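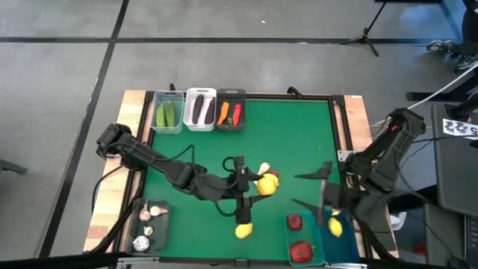
Cucumbers in one bin, eggplants in the next, garlic in a tray of its own.

Sort the vegetables before you put them away

By Hye-jin Choo
May 8, 2019
4 min read

Most kitchens I have been in have one drawer where vegetables go to be forgotten. Everything gets tipped in together after shopping, and whatever ends up on the bottom stays there until it is soft. I think the drawer is a bad idea, and I think small open bins are a better one, even in a kitchen with very little room.

I cooked for eight years at a lunch place in Hundstead. We had one walk-in and two shelves for produce. When I started, the delivery came in mixed boxes and stayed in them. If you wanted a lemon you moved the carrots, and if you wanted a carrot you moved the lemons. Fergal Lynch, who ran the morning shift, bought a stack of cheap bins one December and gave each vegetable its own. The peppers and carrots shared, because we never had many of either. Everything else was kept apart.

The change was dull and it worked. You could see from the door what was low. We stopped ordering eggplant when we already had eggplant. I have done the same at home ever since.

People object that this is fussy. My friend Kai-wen Chiang has told me more than once that a carrot does not care what it sits next to. That is true up to a point. Cucumbers bruise when heavier things are dropped on them, and an eggplant with a dent goes brown from the dent outward. Garlic is the clearest case. It wants to be dry and in the open air, and a closed drawer full of damp greens gives it neither. I keep mine in a shallow tray on the counter and it lasts for weeks.

The other objection is space, and I take that one more seriously. Bins with straight sides waste less room than bowls, but they do take up more than a heap does. My answer is to buy less. If the cucumber bin holds two cucumbers, then two cucumbers is how many I own. When it is empty I go and get more. I would not suggest this to someone who lives an hour from a store or feeds six people, but a lot of us shop for a week and eat for four days.

I also don't think the bins need to match. There is a whole business in matching sets with labels and bamboo lids, and you can spend more on them than on a month of vegetables. Clear plastic is useful for anything that spoils fast. White or gray is fine for the rest. I have never labeled one – an eggplant is easy enough to recognize.

Lids I would skip altogether. A lid is one more thing to wash, and once it is on, you stop looking inside.

Lemons are the one thing I am still undecided about. They keep longer in the refrigerator, but I use them more when they are out where I can reach them. At the moment they sit loose on the counter next to the garlic, and I go through them quickly enough that it hasn't mattered.

Get our food and home writing in your inbox. Enter your email address to subscribe. You can unsubscribe at any time.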